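4.2 Persistence of seasonal entryway displays

Households in the Bramcombe sample were asked when they put up, changed and removed decorations at the main entrance of the home. Following Nasr and Vörös, we treat an entryway display as any set of non-permanent objects placed on the door, the door surround or the first step. Doormats were left out because most households did not regard them as seasonal. Potted evergreens were included only when the household reported moving or dressing them for winter.

Two patterns were found. In the first, which we call replacement, the whole display is removed on one occasion and a new one is put up within a week. In the second, which we call reduction, items tied to a named holiday are taken away and the remaining greenery stays in place - often until it browns. Reduction was the more common pattern among households with a covered porch. Replacement was more common where the door opened directly onto the sidewalk and only the door itself could be decorated.

The median display under reduction stayed up 19 days longer than the median display under replacement. Wreaths accounted for most of this difference. Garlands were usually removed with the holiday items, partly because lights were wired into them and the two could not easily be separated.
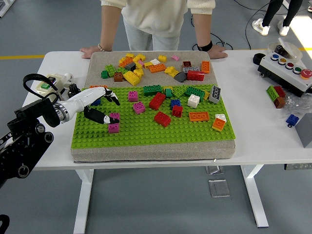
Figure 3. Participant at the table with baseplate board and building bricks.

Material also mattered. Fresh fir and cedar lost needles early on doors that faced south, and households with such doors were more likely to change to dried or artificial stems the following year. Samir reports a similar shift in the Cherkaoui survey, although that study recorded only purchases and not dates of removal. We did not find a clear effect of door color. Households with dark doors said more often that a plain wreath "still looked right" after the holidays, but the difference was small and did not hold once porch type was taken into account.

Storage was the reason most often given for removing a display early. Of the households that kept a wreath up past the end of January, nearly 10 percent said they had no place to put it. The rest gave reasons of taste or described the wreath as a winter item with no fixed end date. This second group also tended to add objects late in the season, such as bare branches or a lantern, and so moved from reduction into a slow form of replacement that our coding scheme handles poorly. Nine households were coded twice for this reason and are reported under both patterns in Table 2.

Removal dates were self-reported and should be read with care. Respondents tended to name a Friday or a weekend, and dates recalled in the June follow-up were less consistent than those entered in the diary at the time.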